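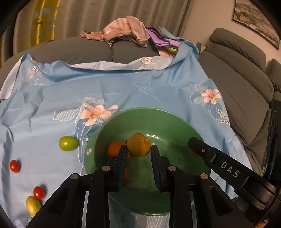

I keep reading that the "eight glasses a day" people were wrong and now the "fruit before noon" people are right. My cousin Marleny Agudelo swears by it. Nothing but fruit until 12, and she says she sleeps better. She also quit her night job in August, so you tell me what did it.

I tried it for 21 days. I lost 2 pounds, which I can also lose by skipping a sandwich. By 10 every morning I was hungry and short with people. The plan I followed cost 70 dollars – for a PDF – and four of its pages were about chewing.

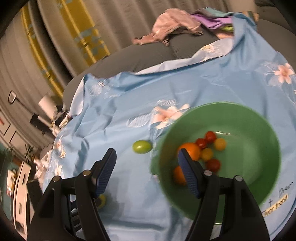

Green bowl, blue flowered sheet.

What bothers me is the word "cleanse." Cleanse what? I asked Gilberto Ayala, who sold me the thing, and he sent a link to a video of himself saying it again, slower. No study, no names, just a lot of before and after.

I like fruit. I'll keep eating it, mostly after dinner, when the plan says it "rots" in you. On Sunday I had eggs at 8 and felt fine.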